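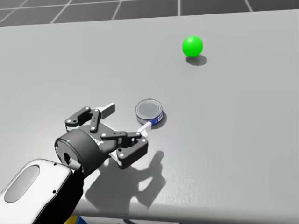 Handout 5: Reading a Claim Before You Believe It

Course notes, Hnat Moroz. Read before the second meeting in September. The reading from Rostyslav Polishchuk's packet goes with this one, and I disagree with parts of it, so read both.

1. Where the number came from

Last time we looked at the Stitex leaflet, the one that says users slept better after 30 nights on the company's pillow. Several of you wrote that the leaflet was "backed by a study." Maybe. What the leaflet has is a sentence about a study. It gives no author, no place of publication and no word on who was asked. Until you have at least one of those, write "the company says" in your notes and leave it there.

A footnote doesn't fix this. I followed the footnotes in the Trarnoritz brochure and 5 of them lead to other Trarnoritz brochures. One leads to a page that no longer opens.

2. Compared with what?

"Better" needs a second thing to be better than. People who buy a new pillow have usually been sleeping badly, and bad spells tend to pass. Some of them would have slept better on a rolled-up coat. Without a group that kept the old pillow, we can't tell the pillow from the passing of time.

Polishchuk calls this a small worry when the effect is large. I don't see why. A bad spell that ends can look like a very large effect.

3. Big samples

The Unmont survey had 1000 replies, and the write-up mentions it in the first line, again in the third, and in the caption of the chart. Ask how many forms went out. Ask who bothers to send one back. A thousand replies from people who already like the product will tell you, very precisely, what people who like the product think.

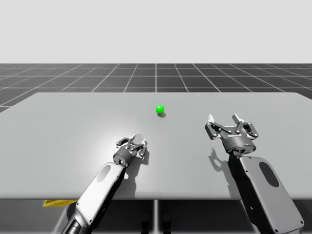
The same goes for the class poll we ran in the first meeting. I asked for a show of hands on whether you check sources, and nearly every hand went up. I was standing at the front, I give the grades, and you could all see each other. I would not put that result in print.

4. Averages

Bondarchuk reports that customers save 15 dollars a month "on average." Suppose most save nothing and a few save a great deal. The average comes out the same. Ask for the middle value and the spread - if the firm has the average, it has those too, and you may wonder why they were left out.

5. Doubting fairly

Some of the papers I got back doubted everything in sight, including the page numbers. Doubt is cheap if you spend it evenly. Say which part of the claim is weak, and say what evidence would change your mind. If you can't name any, you've stopped reading the claim and started disliking the company. I have done this myself with Trarnoritz.

For next time

Bring one printed claim with a number in it, from a package, a flyer or a bill. Write half a page: who is speaking, what the number is compared with, who was left out of the count. No health cures, please, we did those to death last year.

Late papers lose a grade. Typed or handwritten is fine as long as I can read it.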